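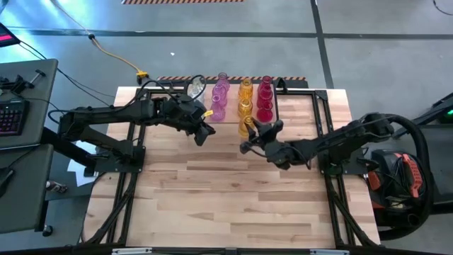 July
By Cillian Horgan

3. What people keep, and what they say about it

I went into the Branside interviews expecting people to talk about money. They mostly talked about their aunts! Over four visits I asked households to tell me how their colored glass came to them, and I logged 941 separate remarks (my wrist has not forgiven me). Price came up far less than I'd guessed, while color came up all the time, usually tied to a window or a kitchen somebody grew up in.

Clear glass was the odd one out. People were happy to pass on a red vase, but a clear bottle with a molded pattern tended to stay put, even when its owner couldn't say where it came from. I've started calling these pieces "stayers." 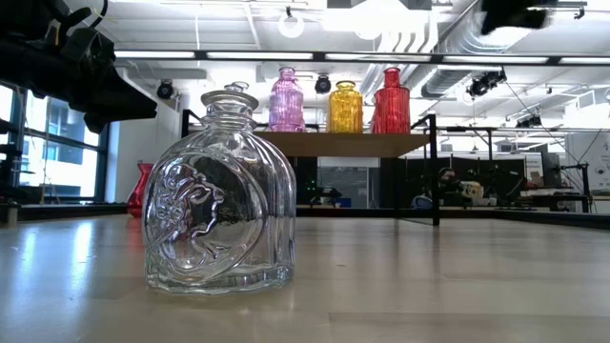

Fergal Ó Riain read a draft and thinks I'm being too romantic: clear pieces stay because they go with any room, and a family story gets attached later. He may well be right, and my notes can't settle it.

Figure 3. Colored and clear glassware on a butcher-block table.
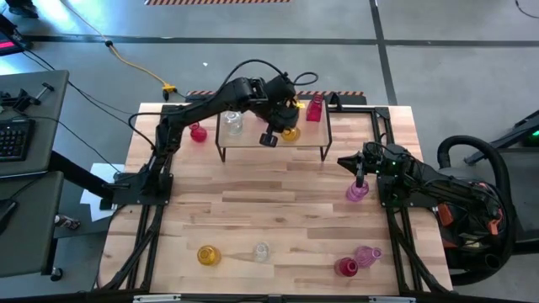

Does a piece need a story to be kept? A story helps, but three of the households in Boutros held on to glass they knew nothing about, and they were every bit as stubborn about it. I come back to them in the next section, along with the Privley sellers.

Contact the author | © Cillian Horgan | Back to top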